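Skip to main content
Home > Reviews > Data collection gear

Draston Handheld Gripper Kit, reviewed after 3000 laundry demonstrations

By Mbali Makhubela
Filed under: grippers, teaching data, household tasks

I have wanted to write this one up for months, and I kept putting it off because every time I sat down we'd found something new to like (or to grumble over) about the kit. So pour yourself something, because I do go on a bit.

If you teach robots by example, you know the basic trouble. You need a person to do the chore over and over while everything gets recorded, and the person has to do it with the same fingers and the same wrist view the robot will have later. We used to do all of that by driving the arm from a desk, and my shoulders still haven't forgiven me. The Draston kit gives you a pair of long two-finger grippers that go on a handle for the person and on a mount for the arm, with the same small wrist camera on both. You squeeze, you pull, you record, and the files come out looking alike whichever way they were made. What a relief that was!

Setup took us an afternoon, most of it spent on the Zimen recording software, which wants to be told everything twice. Calibration is easy once you find the page for it in the manual (it's near the back, after the warranty). The trigger is light and smooth, and our smallest-handed operator was happy with it from the first session, though I'd still have liked a second strap position.

Now, the numbers, for those of you who came for them. We recorded 3000 demonstrations across the laundry tasks: opening the door, reaching into the drum, taking things out, putting them in the basket, closing up again. After review we kept 2488. The rejects were mostly our own doing, with operators starting before the recorder was ready or forgetting which task they were on. A smaller share were dropped frames, and those I do put down to Zimen. A session of 40 takes is what I'd suggest as a limit for one person. Past that the movements get lazy, and a learning system will pick up lazy just as happily as it picks up good.

The wrist view is what sold me. Past the fingertips you get the drum, the rubber seal and the open door with its hinge, and with the basket on the floor in the same picture you can tell where a take is meant to end up. 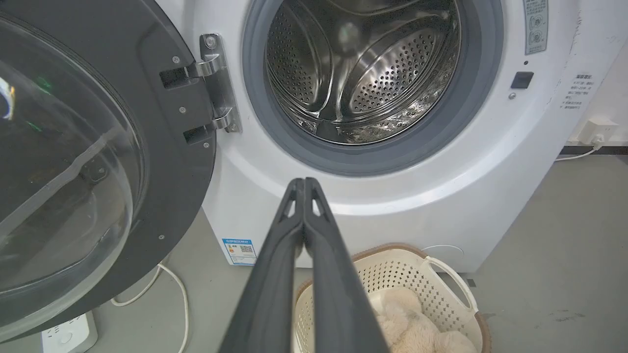 SALINAS, June

We're still going with it, and I promised a word on wear. The finger pads are on their second set, and the swap takes a few minutes with the little wrench in the box. The handle has a scuff or two and works as it did when new.

A few tips from our sessions. Move the basket a little between takes, or your system will learn one spot on the floor and nothing else. Shiny steel drums and glass doors throw back a lot of light, so record at different times of day and keep the glare in. Change what goes in the basket too. Soft fluffy things are lovely for practice, but you'll want thin, slippery shirts in the mix before long.

I also tried the Vadik glove for a while. It's more comfortable and quicker to learn, and for folding I might even prefer it, but its recordings needed so much converting before our arm could use them that I went back to the Draston for anything involving a door or a drum.

My rating: 4 out of 5. I took the one point off for the software and that strap. If you're using the kit on dryers or dishwashers, do leave a comment, I'd love to hear how the long fingers manage with racks.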